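Pomis, the comment tracker: two months of use

I follow environmental permits in my county, and for this I pay for Pomis. It sends an alert when an agency opens a public comment period. In November it found six notices for me, and two of them I had missed on the agency website.

The search is slow, and the map of Burlow is old. I read the alerts at 10 in the evening, when the house is quiet.

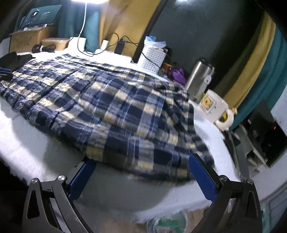 The export to a spreadsheet works well, but only for 20 notices at once. I will renew it.

Wenjie Hou

Recent reviews
Wastov hearing calendar
Conceição water permit guide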